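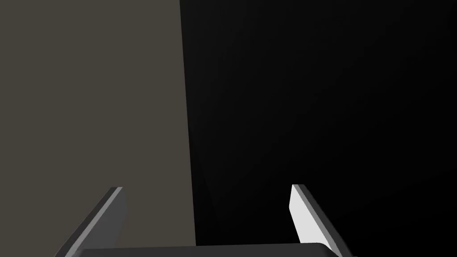

The Kiltari reading room project is now in its second phase, and 387 families have registered since May. For the walls we have chosen a warm taupe with a matte finish, next to a nearly black area – the two tones meet in a line that leans slightly.
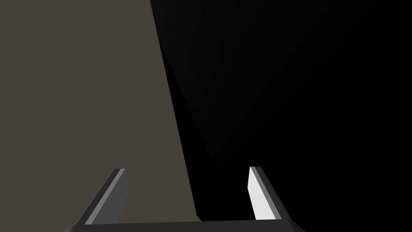

Dark gray and charcoal, with a narrow light gray strip.

The Matlala branch received 1000 books, and 17 are still missing from the catalog. Trefor Rowlands will send the costs next.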